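Rapport de projet : organisation d'une buanderie partagée en résidence étudiante

Projet de deuxième année, parcours Gestion des espaces collectifs
Résidence Osten, 3 novembre 2022

1. Contexte et objet de l'étude

La résidence Osten met à la disposition de ses 186 occupants une buanderie unique, située au rez-de-chaussée du bâtiment Hauser. Les réclamations transmises à l'administration portent principalement sur les articles oubliés dans les machines et sur le mélange involontaire de pièces de couleurs différentes. Le présent rapport examine les gestes de chargement et de déchargement du linge, ainsi que le rôle du contenant employé pour le transport.

2. Méthode

L'étude s'appuie sur le registre des passages, qui comptait 619 entrées à la date d'extraction, et sur un questionnaire distribué dans les étages. Environ 200 réponses ont pu être exploitées. Des observations ont également été conduites devant les machines à chargement frontal, selon une grille établie au préalable. Les sèche-linge ont été exclus du périmètre.

3. Résultats

Le contenant le plus cité est le sac souple. Il se range facilement, mais son fond reste peu visible et les petites pièces y demeurent fréquemment. Le panier peu profond, en osier ou en matière plastique, contient moins de linge ; il permet toutefois de vérifier le contenu d'un seul regard et peut être incliné devant l'ouverture du tambour. Les répondants qui l'utilisent signalent moins d'oublis.

La seconde difficulté concerne le tri. Une pièce sombre et une pièce de couleur vive se retrouvent souvent dans le même cycle lorsque le linge est versé sans examen. Le joint en caoutchouc du hublot constitue un autre point d'attention : les chaussettes s'y logent et échappent au contrôle visuel.

4. Recommandations

Il est proposé de placer une tablette à hauteur de hublot, afin que le panier puisse être posé pendant le tri. Une consigne affichée rappellerait trois vérifications : le fond du panier, le pli du joint et la paroi supérieure du tambour. L'acquisition de paniers communs a été étudiée avec le fournisseur Statberg, sans qu'un devis ait été retenu à ce stade.

Une période d'essai est prévue en décembre. Les données recueillies seront comparées à celles du registre actuel et versées en annexe du rapport final.

5. Illustration

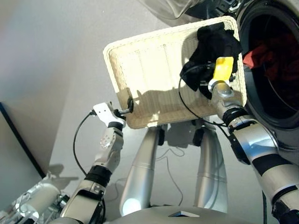 Figure 1. Panier tressé de couleur crème et textile noir, devant un lave-linge à chargement frontal ouvert.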